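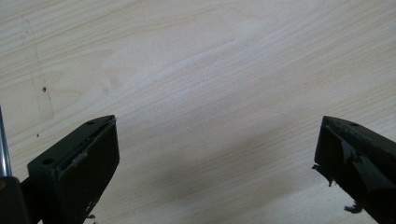 3.2 What people remember about their commute

I'll admit I went into this part of the study expecting the bus riders to be the grumpy ones. Špela Kos and I had both grown up riding the line between Stulgate and Wodbridge, and neither of us has fond memories of it. So when we sent out the survey we padded the section on complaints and left one little box at the end for anything nice. That box is where most of this section comes from.

We got 2,030 surveys back, and 991 of them had something written in the box. Nazmiye Canpolat read every one, and then I read every one, and we argued over the codes for most of July. We ended up with 8 themes (see Figure 2 for how they split between drivers and riders). The biggest by a long way was what we call "small regulars" - the people you see each morning and never talk to. Riders wrote whole paragraphs about them! One woman described a man with a trombone case and said she worried when he missed a day. Drivers hardly ever wrote this kind of thing, though a few mentioned the same dog being walked at the same corner.

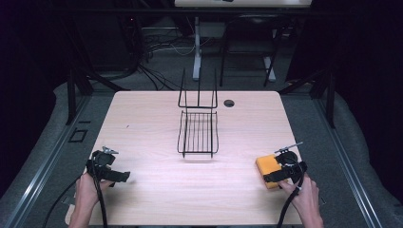 The second theme was weather, and I'd be careful with it. Our survey went out right after a long wet spell, and Krešimir Petek pointed out (fairly) that people may just write about rain when it's been raining. We kept the theme but left it out of the model in Section 4.

Figure 2. Share of written answers by theme, for drivers and riders. Answers that fit two themes are counted in both.

I was more surprised by how few answers brought up time. Petek's earlier Rulitz survey, which used a very similar set of questions, found that people talked about minutes saved and lost more than anything else. My guess is that the wording did it. He asked what was good about the trip, and we asked what people remembered from it, and a trip that ran on schedule doesn't leave you much to remember. Biljana Berisha thinks the gap has more to do with age, as the Rulitz group was a good bit younger than ours. We can't settle that with the data we have - we only asked for age in wide bands, and I'd do that differently next time.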